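From: Salim Mabula
To: bimanual list
Subject: Re: Hailu cell, what is in the May 2020 set?

Volker Voß wrote:
> Is the set from the papered cell final? And which
> views are in it?

Not final. We have 1,220 episodes, and 886 have passed review. Another 295 are waiting for labels. Both arms are on the one rail, as in March.

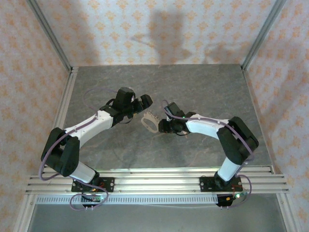
Both grippers at the small beige piece.

The strip task is the slow one. I want both grippers on the strip before an episode counts as started, so please trim to that point.
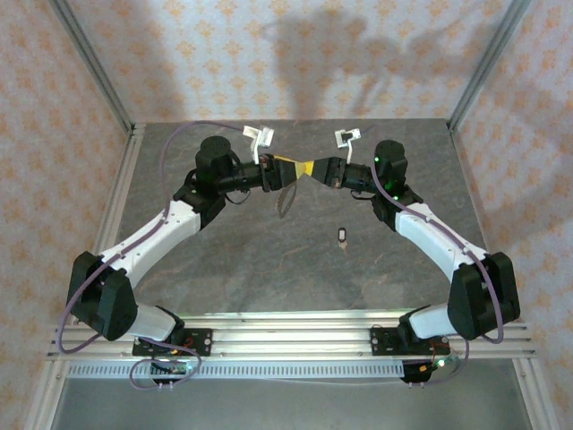 Skameo Manipulation Group, Data Collection

Each episode has the fixed view plus wrist views. Check that the wrist view is there before you label. If it is missing, put the episode number in the Festora sheet and skip it.

The wallpaper shows up a lot in the wrist view. Please don't crop it out, Jaren trains on the full picture. 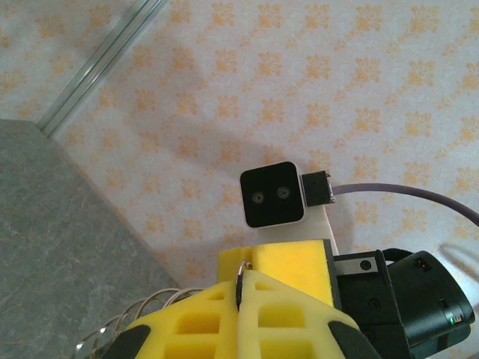 Still to do
- finish the 295
- send Volker 10 strip episodes to try

Salim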